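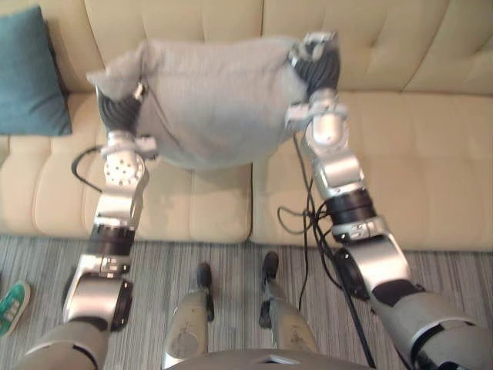

Häufige Fragen rund um Ihre Ferienwohnung bei Vilusov

Liebe Gäste, in den vergangenen Jahren haben uns so viele nette Zuschriften erreicht, dass wir die Fragen, die immer wieder kommen, einmal in Ruhe zusammengeschrieben haben. Falls Ihre nicht dabei ist: Schreiben Sie uns einfach, wir freuen uns wirklich über jede Nachricht!

Wann können wir anreisen?
Ab 16 Uhr, und wenn Sie im Stau stehen, auch gern viel später. Der Schlüssel liegt im Kästchen neben der Haustür, den Code bekommen Sie 24 Stunden vorher per E-Mail.

Dürfen wir unseren Hund mitbringen?
Aber ja, in den Wohnungen Clondley und Arai sind Hunde herzlich willkommen. In der Wohnung Britix leider nicht, dort wohnen oft Gäste mit Allergien, und denen haben wir es fest versprochen. Bitte geben Sie Ihren Vierbeiner schon bei der Buchung an.

Gibt es ein Kinderbett?
Wir haben drei Reisebetten und auch Hochstühle, die wir kostenlos bereitstellen. Im Januar und in den Sommerferien sind sie allerdings schnell vergeben, also sagen Sie am besten früh Bescheid (Bettwäsche fürs Kleine bringen Sie bitte selbst mit, viele Kinder schlafen in der eigenen ohnehin besser).

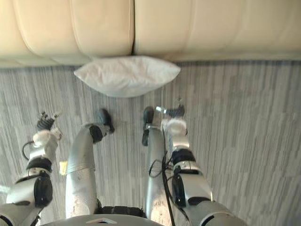 Müssen wir vor der Abreise putzen?
Nein, die Endreinigung ist im Preis enthalten. Es hilft uns aber sehr, wenn Sie das Geschirr spülen, den Kühlschrank leeren und den Müll hinausbringen. Die Betten brauchen Sie nicht abzuziehen, das macht Ingegerd Fjeld mit ihrem Team, und zwar viel schneller als wir alle zusammen.

Was passiert, wenn etwas zu Bruch geht?
Ein Glas oder ein Teller, ach, das kommt vor. Bei größeren Schäden rufen Sie bitte gleich an, damit wir vor den nächsten Gästen noch Ersatz besorgen können. Meist übernimmt das Ihre Haftpflichtversicherung.

Können wir kostenlos stornieren?
Bis drei Wochen vor der Anreise ja, danach berechnen wir die Hälfte des Mietpreises. Bei Krankheit melden Sie sich bitte trotzdem, oft lässt sich der Aufenthalt verschieben.

An wen wenden wir uns vor Ort?
An Hauwa Tamuno, sie ist täglich von 9 bis 18 Uhr im Büro und kennt auch die schönsten Spazierwege.

Stand: 23. Februar 2022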